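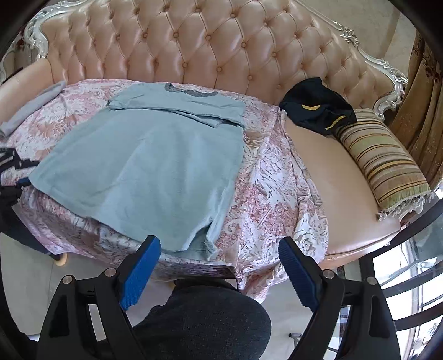 How often should you wash a winter coat?
Once or twice a season is plenty for most coats, and a wool one can usually go the whole winter on brushing and airing.

OK so that's the question I get the most, and I wanted it out of the way before the coffee wears off. Hi everybody! I'm Solomiia Sydorenko, I've been doing laundry and repairs at Jingate for longer than I'll admit on a Friday.

(wait for people to sit down)

Start with the label story. Jad Nassar brought in a sweater that had gone from a men's large to something you'd put on a teddy bear. He swore he'd used cold water. He had, and then he put it in the dryer on high for an hour. Ask the room: who's done this? I have. Twice.

Heat. Most of the sad clothes I see at the counter come down to heat. Cotton shrinks, elastic gives up, and prints crack. Wash T-shirts inside out on cool, take them out while they're a little damp, give them a shake, lay them flat or hang them from the hem. Mention shoulder bumps from hangers here, people always laugh.

Detergent next. Bring the cap up and show the line inside it. I use less than half of what I used to and my towels are softer, I swear. Too much soap just stays in the cloth and grabs dirt.

Stains, quick version. Blot, don't scrub. Cold water for blood, dish soap for salad dressing. Skip the wine thing if we're running behind, Afaf Akl is covering it after lunch and hers is better than mine.

Now my numbers, because Prodromos Papadakis keeps asking. Last year we took in more than 2000 pieces at the shop, and 400 of those were missing a button or had a seam starting to go. Those are ten-minute jobs! Pass the sewing kits down the rows now. If we run short, share with your neighbor.

Show the button shank trick with the toothpick. Go slow. In December I rushed it and lost the whole back row.

Storage: clean before you put it away, moths love a dirty collar. Cedar is nice but it fades, so sand it lightly every spring.

Questions till 11:30, then Zerrin has the room for zippers.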